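Speaker notes: Labels on small containers in a shared stockroom
Talk for the Mansilla stores group, November

Slide 1. Title
Leave it up while people sit down. Say that the talk covers dry goods and small parts only. Chemical labeling has its own rules and its own session, so send those questions to Yuzhen Zheng.

Slide 2. Starting point
The Mansilla stockroom held over 3000 containers when the relabeling began. Most had some kind of label, in handwriting, embossed tape or printed paper. The same item could appear under two or three names depending on who had put it away. Search in Zakis found the record but people still opened the wrong container.

Slide 3. What goes on a label
Item name, noun first: "washer, flat," then size. Location code under it. Reorder mark in the bottom right corner if the item has one. Leave the supplier name off. Suppliers changed during the project and every label that named one had to be redone.
Pause here. Someone will ask about dates. Dates belong on anything that ages, including adhesives and elastic goods. Use month and year, written out.

Slide 4. Lid or body
Main slide, take it slowly. A label on the lid reads well from above, in a drawer or on a low shelf. It is useless at eye height. It also travels: when two jars are open at once, the lids can be swapped and both jars are then wrong. A label on the body stays with the contents but disappears when the jar is turned.
With clear jars people trust the contents over the label. Sizes that differ by a millimeter look the same through plastic.

Clear jar, white label

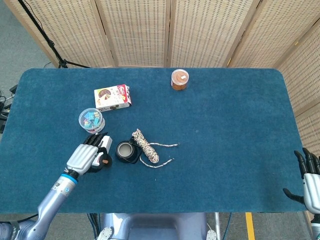
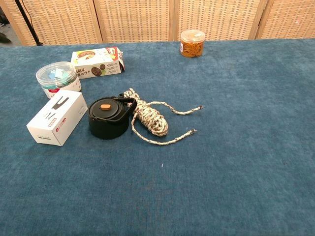
Mirta Alarcón wrote after the first run of this talk that the lid rule should depend on shelf height alone, and that a jar which moves between a drawer and a shelf needs both labels, with the body label treated as the correct one if they disagree. Her draft wording is now in the handout under section 2. Read it aloud, then go on.

Slide 5. Stock and adhesive
Kenitz paper stock, 1000 labels to the roll, went on everything in the first pass. It held on glass and rigid plastic. It lifted at the corners on soft polyethylene tubs. Clendix film held on the tubs but leaves residue when removed, so keep it for containers that will not change use.
Wipe the surface and let it dry before applying. Press from the center outward. On a curved body keep the label narrow; wide ones wrinkle.
Skip the adhesive table if time is short. It is in the handout.

Slide 6. Type size
The item name must be readable at arm's length. Test it on the shelf, in the light that is there, with the door closed. The bottom shelf at Mansilla failed at the size that passed on the bench.

Slide 7. Keeping it going
One template, stored in Zakis, locked for editing. Delia Troncoso holds the edit rights. Handwritten labels are allowed for a week, on yellow stock only.
Open question: what to do with returned containers that still carry an old code. Take views from the room and write them down.

Slide 8. Contact and handout link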